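**Hand-guided demonstration** is a way of teaching a robot a task by doing the task yourself while the movement is recorded. It belongs to a wider family called *learning from demonstration*, along with remote control (teleoperation), where a person steers the real arm from a distance. What makes the whole field so exciting is how little programming the teacher needs – anyone who can stir a pot can teach stirring!

## Handheld grippers

With a handheld gripper, the teacher carries a copy of the robot's hand and leaves the arm out of it. A camera on the tool records what the hand meets, and software works out its path. 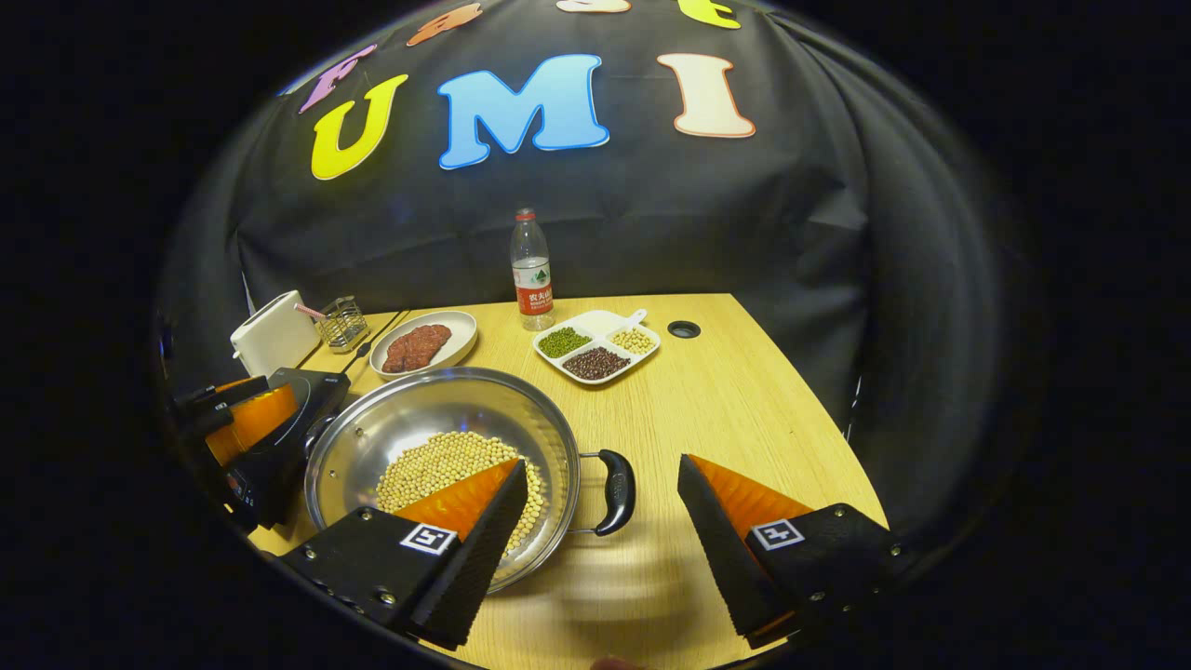

Kitchen work is a favorite subject for this method, full of small, fiddly skills that are hard to write down as rules. Food shifts, slides and piles up differently every time. Soybeans heaped in a steel pot behave nothing like a piece of raw meat on a plate, and a good set of demonstrations covers both. Square black-and-white markers on the finger mounts let software track how wide the jaws are open.

## Remote control

Teleoperation records the robot's own joints, so the data fits that machine exactly. It is slower, though. In the Mundton kitchen trials, Carla Harb and Robel Derese logged 309 demonstrations by remote control and 768 by handheld gripper over the same six days.

## See also

- Kinesthetic teaching
- Imitation learning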